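ok thread on hard water and hair bc three people asked me this month and I'm tired of typing it in DMs

moved in January. old place had soft water, never thought about it once. new place, building's from 1980, and by week two my hair felt like a doormat

first thing I did was blame the shampoo. obviously. switched from the Penov one to the Pritis one. same. switched back. same. money gone

then the kettle. white crust all over the bottom. oh

so. hard water = water with a lot of calcium and magnesium in it. safe to drink. just rude to hair. the minerals stick to the strand and then soap sticks to the minerals and you get this film. feels waxy AND dry, which I didn't know was possible

signs it's the water:
shampoo barely lathers
ends tangle an hour after you comb them
color goes dull or brassy
spots on the shower door you can't wipe off with a towel
your hair's fine on vacation!!! this was the big one for me. two nights at my sister's and it was normal again

test strips are cheap. dip, wait, match the color to the little chart. mine went straight to the darkest square. didn't even need to squint

some water companies will tell you if you look up your zip on their site. mine had a pdf. the pdf was on page 2 of a menu called "other." great work everyone

what I tried, in order

1) vinegar rinse. big spoon of apple cider vinegar in a mug of water, pour over after shampoo, wait a minute, rinse. works ok. smell goes once it's dry. do not do this every wash, I did and my scalp got mad

2) bottled water for the last rinse. felt insane standing there with a gallon jug. it did help but I'm not doing that for the rest of my life

3) chelating shampoo. this is the one. "clarifying" is not the same thing, clarifying gets off product and oil, chelating grabs the minerals. look for EDTA high up on the back label. I use the Punari one, not an ad, I wish

once a week max with the chelating stuff. it's strong. condition like crazy after, leave it in while you shave your legs or stare at the wall or whatever

4) shower filter. ok so people get heated about this. the screw on ones mostly take out chlorine. they don't really soften. I have one, water smells nicer, crust on the kettle is exactly the same (kettle is a different tap I know I KNOW. the shower door is the same too)

a real softener is the thing that hooks up to your whole house with the salt. got a quote from Li Plumbing, $1405 installed. I rent. so no

landlord says he'll "look into it." lol

other stuff that helped and costs nothing:
cooler water for the last rinse
less shampoo then you think, just on the scalp
don't rub with the towel, squeeze
detangle from the ends up, conditioner still in
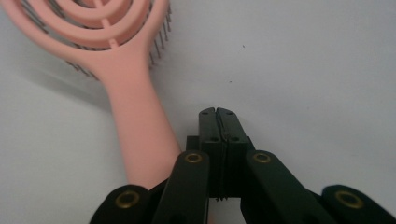

Q from my DMs: do I have to soak my brush too or is that overkill?

Worth doing, every couple weeks. pull the hair out, warm water and a drop of shampoo, swish, rinse, bristles down on a towel to dry. old conditioner and lint build up in there and you comb it right back in. if it's got a wood handle or a cushion don't soak, just wipe it

someone also asked if boiling the water works. a bit, for some kinds of hardness. but who is boiling a shower

and to the person asking about kids' hair, I don't have kids, but I'd skip the vinegar and ask at the pharmacy which shampoo is ok for them

timeline so you don't give up: after the first chelating wash mine felt squeaky and kind of weird. second one, better. took more than 2 months before the ends stopped snaping when I combed them, and I did get a trim in there so who knows how much was the scissors

haven't figured out what to do about my towels yet. they're like cardboard. if you have a fix for towels that isn't fabric softner pls reply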